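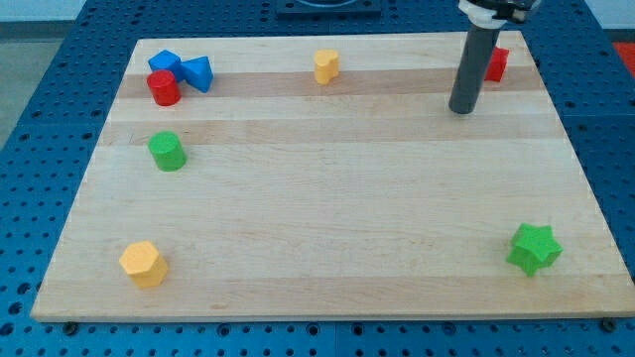 Sorting is the first topic of the second block of this module, and students should read these notes before the practical session at Filtcombe. To sort is to place objects in groups according to a stated property. The property must be named before any object is moved, and it must be kept to until the last object has been placed. Small blocks of plain shape and strong colour suit the purpose well. Where colour is the property, the upright red cylinder belongs with the squarish red block on the right of the board, although the two differ in form. Where shape is the property they part company, and the yellow heart forms a group of its own unless another heart is present.

## 2.1 Terms used

- **Property** - the feature by which objects are grouped, such as colour or shape.
- **Prism** - a solid with two matching ends and flat sides between them. A triangular prism may be laid on any of its sides and remains a triangular prism.
- **Group of one** - a group with a single member. It is to be recorded in the same way as any other.

## 2.2 Practical work

Students work in pairs for 25 minutes. One student sorts in silence; the other writes down the property that appears to be in use. The pair then exchange places and choose a different property.

Blocks touching one another at the outset are not to be treated as a group. Young children often read nearness as belonging, and Junaid Hayat's reading (pages 54 to 73) deals with this at length.

Written records are to be handed to Noman Kiani by 9 March - late work will be marked but not returned with comments.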